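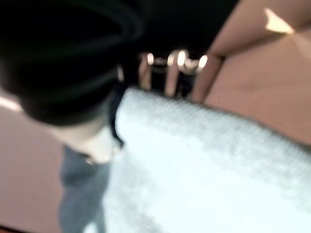
Does a sofa need its pillows taken off every time the room is cleaned?

It depends on what is under them. If the seat is plain and was vacuumed at the last visit, a straighten and a brush-down will do. If the seat is tufted, take them off, every visit.

Skilbridge Domestic Cleaning and Home Care
Course 3489, Session 5: Sofas, throw pillows and loose cloths
Handout to go with the talk. Bring it to the practical.

What this session covers

Sofas get cleaned badly by people who clean everything else well. The kitchen shows you its dirt and a sofa hides it, so sofas attract a lot of advice that has never been tested against a dirty one. I have sorted that advice into what I would do in a client's home, what I might do, and what I think is a waste of your paid time. You are free to disagree in class. Please bring a reason.

The practical uses a cream tufted sofa with felt and gray throw pillows. Light upholstery is unforgiving, and I would sooner you learned on that than on something brown that lets you get away with it.

1. Picking up a pillow

The training video that came with our old course pack spends a long time on the "two-hand lift," with palms flat on either side. I don't know what it is supposed to protect. A light throw pillow can be picked up by a corner and set aside, and it will come to no harm if you do it once. Where I would be careful is repetition. Felt in particular takes a crease where it is pinched, and if you always grab the same corner you will be looking at a tired corner by the end of the season. Change corners, or support it from underneath when you carry it any distance.

Look at it while you have it. Turn it over. Check the seam, look for a zipper, look for a label. If there is a zipper, that tells you a cover can come off. It does not tell you the cover can be washed, whatever the last handout said.

Put pillows somewhere clean. The floor is not clean, and you haven't done it yet.

2. Vacuuming a tufted seat

Tufting is a row of small pits with crumbs in them. Most of what is written about vacuuming upholstery assumes a flat surface and a wide brush, and on a tufted sofa the wide brush glides over the top of everything you came for. Use the narrow tool first, at each tuft, then along the creases between seat and back. Use the wide brush afterward for the surface.

Go gently near buttons if there are any. Strong suction on a loose button can finish it off, and then you have a conversation with the client that you didn't want.

Plodance, who made the vacuum kits we have in the store cupboard, supply a "deep tuft" attachment. We tried it against the ordinary crevice tool with last September's group. I could not see any difference in the seat afterward and neither could they. Use it if it is already on the hose.

3. Felt and other fuzzy fabrics

Felt does not like rubbing. It pills, it goes shiny, and it holds on to hair far better than a woven cover does. What I would do:

Brush it with a soft dry clothes brush, one direction only.
Lift hair with a barely damp rubber glove. Test it on the back first.
Blot spills with a plain white cloth and stop when the cloth stops picking up color or liquid.

What I would not do is use the sticky roller as a daily habit. It works the first time. After that you are pulling fuzz off the pillow and calling it lint. Several people in the Saltotton group told me they had rolled felt for years without trouble, and perhaps they had, but when I asked how the pillows looked compared with new ones, no one had a new one to compare.

Strong colors on felt, teal and dark blue among them, deserve suspicion when they sit on a cream sofa. Press a damp white cloth on the back of the pillow and hold it there. If color comes off on the cloth, it can come off on the seat, and that pillow should never go back damp. This test takes a minute and I have never regretted it — I have regretted skipping it. 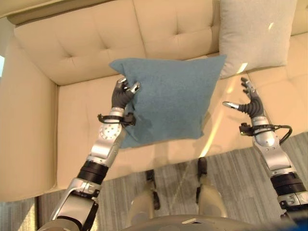

4. Plumping

Hold the pillow by opposite sides, push in, let go, turn it, and do it again. That moves the filling back toward the middle. It works on feather and loose fiber. It does next to nothing for a solid foam insert, which will go back to its own shape with or without you.

The "karate chop," the dent in the top edge, is decoration. Some clients want it and some find it ridiculous. Ask. If there is nobody to ask, leave it out, as a plain pillow has never caused a complaint that I know of. It also looks silly on felt, which tends to keep the dent crooked.

5. Putting pillows back

There are rules for this in circulation. Odd numbers only. Large at the back, small at the front. Darkest at the ends. I have seen all of them stated as fact, sometimes in the same article, and they can't all be obeyed on one ordinary sofa.

My rule is duller. Put them back as you found them. Take note of the arrangement before you start, and return the gray one to its corner if it was in a corner. People know where their own pillows go. If they hired you to style the room, that is a separate job at a separate rate, and it should be on the job sheet.

Leave the fronts facing out, zippers down, seams straight with the seat. Then step back as far as the doorway and look once. Don't keep fiddling.

6. Towels, throws and other loose white cloths

White cloth ends up on and near furniture in most homes, and you will not always know if it is a towel, a throw or a cover for something. Do not guess. Pick it up, feel the weight, find the label. If it has no label and no obvious job, fold it and leave it where it was.

Never use a client's cloth to wipe or dry anything, even if it looks like a rag. Use your own.

Fold in half lengthwise, then in half again, then into thirds if it has to fit on an arm or a shelf. There is a belief that rolling prevents creases. On thick textured cloth I can't tell a rolled one from a folded one once it is opened out, and the rolled one falls off the shelf.

7. Sprays

Fabric refresher covers a smell. It doesn't remove whatever made the smell, and on light upholstery it can leave a ring as it dries. The Bhuiyan sheet in your folder recommends spraying at every visit. Bhuiyan sell spray. Draw your own conclusion, and in the meantime open a window.

Baking soda is the other favorite. Sprinkled on a flat cushion and vacuumed up, it may help a little with odor. Sprinkled on tufting, it goes down into the pits and you'll be digging it out next month. I would leave it in the kitchen.

Practical task (40 minutes)

Work in pairs. One person cleans, the other writes down the order in which things are done, then swap.

Note the arrangement before anything is moved.
Remove the pillows and inspect each one, front, back and seams.
Do the color test on the felt.
Vacuum seat, creases and tufts, narrow tool first.
Brush the pillows, plump the ones worth plumping, and replace them.
Fold any loose cloth.

The written part is page 19 of the workbook. Skip the box headed "My signature style." It belongs to an older version of the course and I haven't been able to get it taken out.

To think about before next time

Find one piece of cleaning advice you have always followed and try leaving it out for a week. Choose something harmless, please, so not the bathroom. Write down what changed, and write it down even if the result is that you couldn't tell.

Next session is curtains and blinds. Wear shoes you can stand on a step stool in.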